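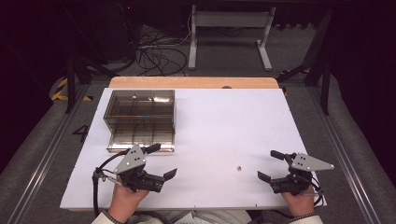
홈 | 글 목록 | 작업 기록 | 소개

9월, 목요일
글쓴이 Tomomi Yoshida

가정과 작업장의 잔일을 기계에 맡길 수 있는가에 관하여

본 블로그에서는 지난 2년간 가사 및 소규모 제조 현장의 자동화 동향을 검토해 왔다. 이번 글에서는 그중에서도 가장 사소하게 취급되는 작업, 즉 작은 물건을 집어 칸이 나뉜 상자에 넣는 일을 다루고자 한다. 필자가 근무하였던 Plokstead의 부품실에서는 이 업무를 별도의 공정으로 분류하지 않았다. 담당자가 다른 일을 마친 뒤 남는 시간에 처리하였으며, 소요 시간 또한 기록되지 않았다.

Felley 작업장의 사정은 이와 다르다. 해당 작업장은 소형 부품 169종을 보관하고 있으며, 교대 시마다 작업대 위에 남은 부품을 제자리로 돌려놓도록 규정하고 있다. 현장 책임자 Takagi 씨의 설명에 따르면 정리에는 교대당 약 21분이 소요된다. 도입을 검토하였던 자동 분류 장치는 동일한 규격의 부품이 일정한 방향으로 공급될 때에는 안정적으로 동작하였으나, 여러 종류가 섞인 상태에서는 사람의 개입을 계속 요구하였다. 결국 도입은 보류되었다.

가정의 경우에는 조건이 더욱 불리하다. 단추, 나사, 약통, 바느질 도구는 집마다 보관 방식이 다르고, 같은 집에서도 계절에 따라 자리가 바뀐다. 세탁기나 식기세척기가 성공을 거둔 것은 물건을 기계 안에 넣는 단계까지를 사람이 부담하였기 때문이다. 현재 논의되는 가사 로봇은 바로 그 앞 단계를 대상으로 하므로, 기존 가전의 보급 속도를 근거로 전망을 세우는 것은 적절하지 않다고 판단한다. 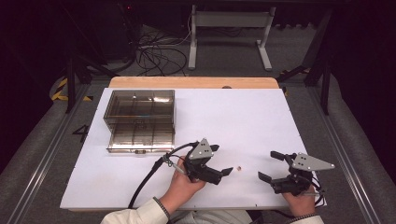

필자가 보기에 집기 작업의 난도는 물체의 무게보다 크기와 주변 조건에 좌우된다. 사람은 손끝의 감각으로 물체의 위치를 보정하지만, 두 개의 손가락만 지닌 집게는 접근 각도가 조금만 어긋나도 물체를 밀어내기 쉽다. 흰 판 위에 놓인 작은 갈색 물체는 벌어진 집게 손가락에 비하여 매우 작으며, 이 정도 크기에서는 허용되는 오차도 그만큼 줄어든다. 왼쪽의 수납함처럼 투명한 플라스틱에 빛이 반사되는 경우에는 칸막이의 경계를 영상만으로 구분하는 일 역시 간단하지 않다. 뚜껑과 걸쇠가 있는 상자라면 여는 동작까지 별도로 고려하여야 한다.

사람이 집게를 직접 손에 쥐고 작업하는 방식은 이러한 문제를 검토하는 데 유용하다. 판단은 사람이 하되 손끝의 조건은 기계에 가깝게 제한되므로, 어려움이 판단에서 오는지 집게의 형태에서 오는지를 어느 정도 나누어 볼 수 있다. 필자도 Jaritley 공방에서 같은 방식으로 나사 79개를 옮겨 본 바 있다. 집는 동작에는 비교적 빨리 익숙해졌으나, 좁은 칸 안에 내려놓는 동작에서는 칸막이에 부딪히는 일이 끝까지 줄지 않았다.

이상의 검토를 바탕으로, 필자는 정해진 부품을 정해진 상자에 넣는 작업장 업무는 제한적으로 자동화가 가능하나, 가정의 서랍 정리를 맡기기에는 아직 이르다는 견해를 유지한다. Felley에서는 보관함을 칸이 넓은 것으로 교체하는 방안을 논의하고 있으며, 교체 이후의 정리 시간은 확인되는 대로 본 블로그에 게재할 예정이다.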